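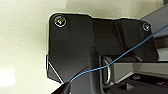
Slide 1: Blue wire over black plastic, hanging with a gentle curve.

Talks Speakers Notes Archive Contact
Talks > Winter evenings > Cords and wires at home

Speaker notes, Stefaniia Kostiuk, 11 December 2018

(Wait for the chairs to settle. Thank Pallavi Semwal for the invitation and for the cookies, and say hello to the folks who came to the July evening on drawers, it's lovely to see so many of you back!)

Leave the first slide up while I talk. I want people to look at the blue wire before anything else. It isn't pulled tight. It dips, it has a bit of sheen to it, and against all that black you can follow it with your eye from one side to the other. Those are the two things I care most about tonight, slack and color, and if you go home with only those I'll be very happy.

Slack first. Tell the story of my kitchen lamp, which I wired up so neatly along the shelf that I couldn't move it an inch to dust, and one morning I tugged it and down came the sugar bowl. (Pause here, people usually have a lamp of their own to tell about. Let them.) I leave a hand's width of give at each end now.

Then color. Black cord on a black cabinet is a misery when you're on your knees with a flashlight. Ihor Tymoshchuk redid the back of his Wastdale desk with a different color for every job, and he'll bring the leftovers for the table at the back.

Point out the two screws as well, one at each upper corner, with their silvery rims. Ask who has a jar of odd screws at home. Mine had 17 in it and not a single one matched. Please tape them to the thing they came out of! Masking tape is fine.

Hands-on part, if we're on time: everybody gets a cord and a soft tie from the Sendix box and makes one loose loop. Mirsad Stoyanova will go around and help. Remind them to unplug before they touch anything at home.

Questions, then coffee. Chairs go back against the window wall, and the ties are theirs to keep.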